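Koven Street Supper Club – April news

Quick one this month, am typing between deliveries. Thanks to everyone who came to the soup night, we fed 100 people and ran out of bread by 7. Lesson learned. More bread.

Spring menu is nearly set. Peas, new potatoes, the lemon chicken again (you asked, a lot). Mireille Salameh is doing desserts and wants to try a rice pudding with orange peel. If you have stong feelings about raisins tell her now – she is open to it both ways.

Prices stay the same. 11 dollars a plate, kids under 7 eat free. Drinks extra as before. Please pay at the door, cash is easiest, card reader is still acting up.

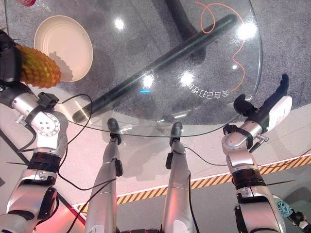

Table bookings

Tables for the April supper open Apr 6, 2018 at noon. We have 30 seats at the early sitting and the same at the late one. Email or leave a note in the box at Lashari Grocery. No phone bookings please, I keep loosing the bits of paper.

Big groups – ask first. We can push two tables together but not three, the door won't open.

Parking

Lot behind Grutow Hardware is fine after closing. Not the Miment Bakery side, they load vans there early and were not happy last time. Fair enough.

Still needed

Two people to wash up at the late sitting. One big stock pot, lid or no lid. Somebody's blue casserole dish is still in our kitchen from February, please come get it. Also aprons, any size.

Next newsletter when I get to it.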